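The Bed Is Where Laundry Goes to Think It Over

Every home has one surface that was bought for a noble purpose and now holds shirts. For some people it's the exercise bike. For most of us it's the bed, a piece of furniture designed for eight hours of rest and used for the other sixteen as a sorting depot.

I came to folding late. For years I operated what my sister calls the dig system, in which clean clothes live in the basket and you excavate as needed. Then I moved into a one-bedroom in Dollcombe with a closet the depth of a paperback, and the basket began to block the way to the bathroom.

So I read up. The Memovdale Home Almanac gives the T-shirt 1,609 words, which is more than my lease gives to flooding. Its method, boiled down: lay the shirt flat, smooth from the collar outward, bring in the sides, fold up from the hem, and put the thing away at once. It's the last part that gets people. A folded shirt left on the bed is only resting, and by bedtime it will have company. Put one teal T-shirt down on top of a white one with teal sleeves and you have founded a pile.

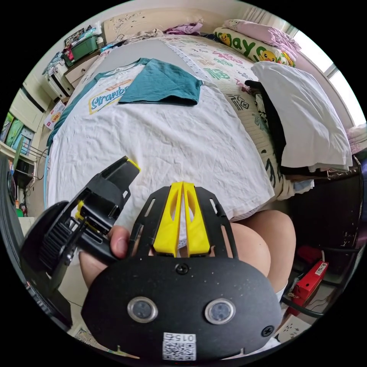

Chantelle Sibiya doesn't accept any of this. Piles are fine, she wrote to me in October, provided you can name what's in them, and a person who folds pajamas has too much evening. She gives herself 20 minutes a load, and whatever isn't folded by then gets worn first.

I tried her 20 minutes. The shirts went well. Then I reached the fitted sheet, and we won't discuss that.

What did help was doing things in order. Pillows and cushions off to one side first - printed ones, quilted ones, the one with ducks on it that you swore was temporary. Blanket shoved down out of the way. Then the basket goes up on the bed, where you can reach it without bending, and you take whatever is on top. Don't go hunting for matching socks. Stripes, grays, blacks, the white thing wadded up along the rim: they come out when they come out. 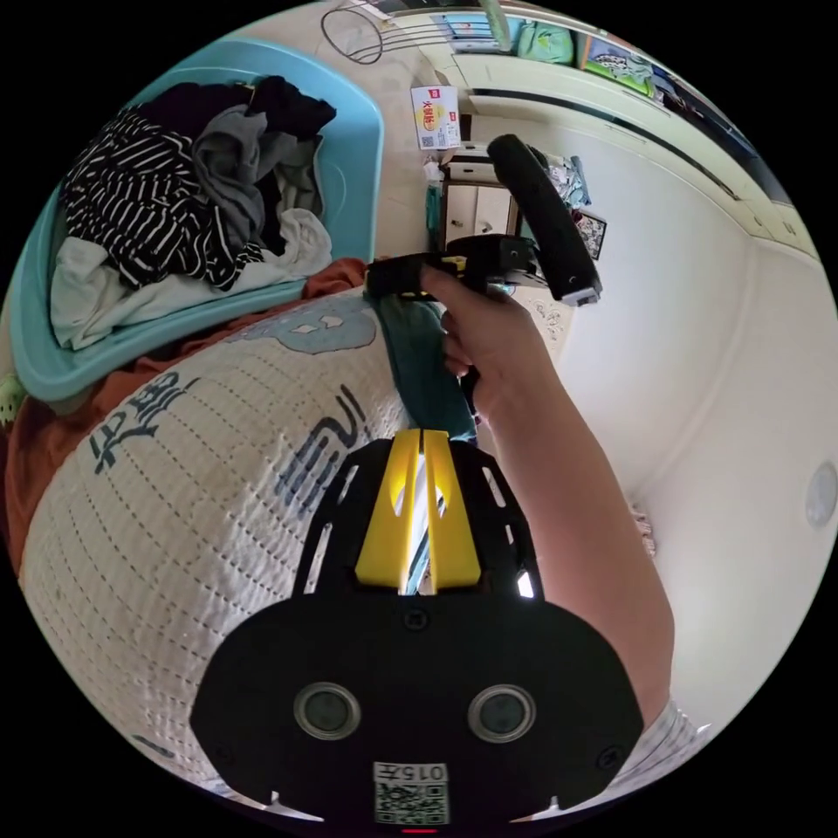 The Matter of the Basket

Ghazal Kiani owns one basket and considers a second a moral failure. I own three, so I listened politely. Her argument is that laundry expands to fill the plastic available, and that a household with one basket has to empty it before it can wash anything else.

I gave away two of mine and kept the one with the better handles. It's been empty twice so far, once for most of an afternoon.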